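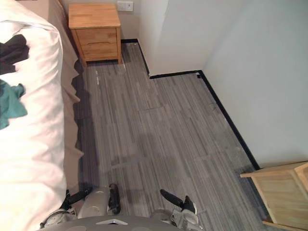
1/ What the quote leaves out

Home Explore Notifications Messages Lists Profile More

We manage furnished apartments, and I've been asked to say yes or no to a room-tidying robot for next year's budget. Two arms, two grippers, a gray body that has to fit between the bed and the wall. I'm leaning no. Going to put the reasoning here so I can stop repeating it in email.

2/ The offer from Pruvost is $2,526 a month on a lease. Everyone in the building fixates on that number. I'd like them to look at page four, where the gripper parts are.

3/ Replacement finger set: $264. Covered by the lease? "Subject to wear assessment." Who does the wear assessment? Pruvost does. I asked for the criteria in writing and got a brochure.

4/ Look at where the fingers go in a bedroom. Down at floor level beside a bed skirt, with a duvet hanging over the side. Fabric everywhere, and pleats to catch on. I want to know what a snag costs before I sign, and so far the answer has been "that's rare."

5/ How rare? Over what number of rooms? With whose bedding? The sales demo used a bare mattress and one folded towel. Come on. 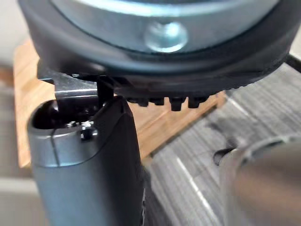 PLOSAU, 18th November

6/ Spent the morning with the wrist camera feed open on a laptop. Most of what you get is hardware: metal plate, screw head, black rim, a finger. The room gets whatever space is left over.

7/ Maybe the software needs very little of the room from that angle. Could be! I'm not an engineer. But the add-on "vision package" is a $700 line on our quote, per arm, and if I'm paying for a view I'd like somebody to walk me through what it sees that the main camera doesn't.

8/ Corentin Boyer, who did the numbers for our laundry contract, asked the rep whether the unit could run without the add-on. Long pause. "It's recommended." Recommended is a word that costs us $1,400, with two arms.

9/ Other thing I wrote down: screws. Exposed heads on the wrist, a little hex screw on the finger. Fine with me if our maintenance people can buy the parts and tighten things themselves. Less fine if opening anything voids the service terms. Pruvost hasn't said which. Brolard, the other bidder, says self-service is allowed but won't quote parts until December.
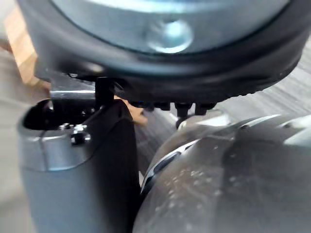
10/ Things I want in writing before this goes any further

- parts prices held for the length of the lease
- one named person for repairs
- who pays if it marks a wall, a nightstand, or a guest's clothes
- what happens to the lease if Onora (they make the software) changes its license

11/ A reply already asking about labor savings. The deck claims 92 rooms a week for one unit. Our staff would still carry the thing between floors, and the deck has zero minutes for that. It also has zero minutes for charging. I put both into my own spreadsheet and the payback date slid off the right side of the sheet.

12/ Kitchen and counter work is quoted as a separate "task pack," by the way. Same arms, same fingers, another fee. I only found that out by asking.
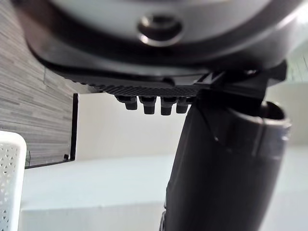
Wrist view: white basket at left, gripper finger at right.

13/ My recommendation as of tonight: no lease. A paid trial of one unit, in our rooms, with our bedding, and we keep the log. If Pruvost won't do a trial on those terms I'd put the money toward a second linen cart and ask again next year.

14/ If you've signed one of these and had to claim for fingers, my messages are open. I'd love to see an invoice.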